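Wi planner: width limits before pose

I moved the jaw-width check in Wi ahead of pose scoring this week. The old order scored 3819 candidates, then threw most of them out as too wide. Planning on the Bundport machine now takes 33 ms.

Katalin Dudás asked about thin rims - a perforated basket wall still gives patchy depth, so I fill gaps up to five pixels before fitting. Kitchens remain the hard case. Steel sinks next, once Hosto builds again.
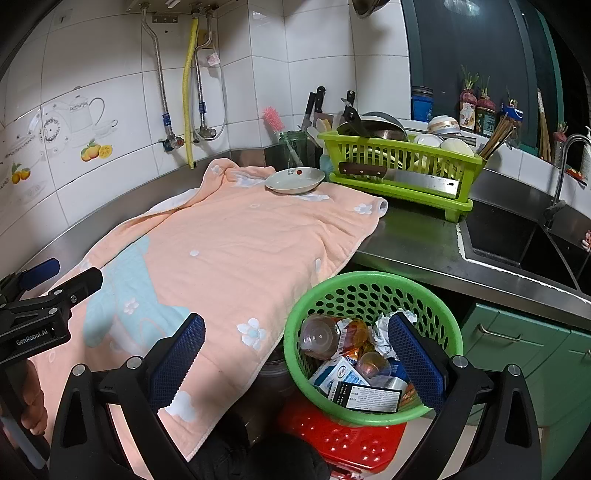 Filed under: Grasp planning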